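Wäschefalten

Wäschefalten bezeichnet das Zusammenlegen gereinigter Textilien zu stapelbaren Einheiten. Es bildet den Abschluss der Haushaltswäsche und gilt als deren am häufigsten vertagter Teil.

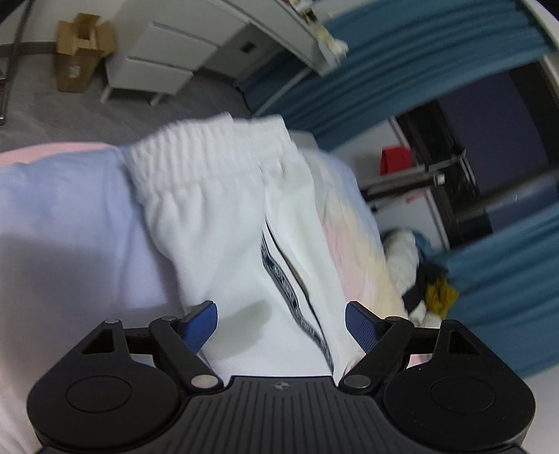
Gefaltet wird auf Tischen, Betten, Bügelbrettern und, sofern diese bereits mit Wäsche belegt sind, auf dem Fußboden. Die Fachliteratur empfiehlt eine glatte, helle Fläche in Hüfthöhe; die Praxis hält sich selten daran. Häufig dient ein anderes Wäschestück als Unterlage, das selbst noch auf Bearbeitung wartet. Ein weißes Kleidungsstück mit geripptem Gummibund, das auf blass lavendelblauem Stoff liegt, ist zumindest leicht wiederzufinden, was man von weißer Wäsche auf weißen Laken nicht behaupten kann. Läuft wie in diesem Fall ein schwarz-weiß bedrucktes Band die Seitennaht entlang, so hat man zugleich eine Orientierungslinie für den Längsbruch. Ob die Hersteller daran gedacht haben, ist nicht überliefert.

Technik

Bei Hosen wird üblicherweise Bein auf Bein gelegt, der Schrittzipfel eingeschlagen und das Ganze vom Saum zum Bund hin halbiert oder gedrittelt. Problematisch ist der Gummibund, der sich zusammenzieht und den Stapel an einer Seite anhebt. Die Dirnmont-Methode sieht deshalb vor, den Bund nach innen zu schlagen. Ihre Anhänger schätzen die geraden Kanten, ihre Gegner weisen darauf hin, dass man die Größe dann erst nach dem Auseinanderfalten lesen kann.

Spannbettlaken nehmen eine Sonderstellung ein. Für sie existieren zahlreiche Anleitungen, die sich vor allem in der Zuversicht unterscheiden, mit der sie vorgetragen werden.

Geschichte und Forschung

Die Haushaltskundlerin Sheena Munro unterschied in ihrem Handbuch »Kante auf Kante« zwischen Schrankfalten und Besuchsfalten. Letzteres beschränkt sich auf die oberste Lage des Stapels. Ga-eun Heo wertete später etwa 700 Wäschetagebücher aus der Kleinstadt Flastunham aus und ergänzte als dritte Form das Umschichten, bei dem die Wäsche den Ort wechselt, ohne gefaltet zu werden. Im November, wenn die dicken Pullover hinzukommen, nimmt diese Form nach Heo deutlich zu.

Siehe auch: Bügeln, Wäschekorb, Stuhl (Zweckentfremdung)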